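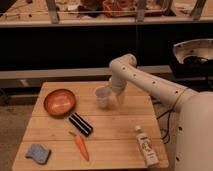

Clearing and wiping down a plank table after cooking

Updated 2023-10-26

Planks leave seams, and seams hold grease. Clear the top completely before any water goes on it.

Order of work

Pans go first. A copper-colored frying pan set down hot will mark a light wood finish, so park it on a trivet until it cools. Turn the handle inward, away from the table edge.

Plastic cups next. Frosted plastic hides film well. Wash in warm water with a drop of dish soap and dry upside down on a rack.

Squeeze bottles: wipe the base and close the cap before storing upright. Relabel any bottle whose print has worn off.

Sponges should not stay on wood overnight. Wring out, stand on edge, replace after 20 days of daily use. Scalloped sides trap crumbs; rinse them under running water.

Play food gets the same wash as the cups, provided it is solid plastic. Wipe wooden pieces with a damp cloth only.

Wiping

Work along the planks, never across. Run a folded cloth down each seam, then dry at once with a second cloth.

Oiling

Twice a year, in May and November. Use a thin coat of food-safe mineral oil, leave it 46 minutes, buff off the excess. Keep the table out of use until the next morning.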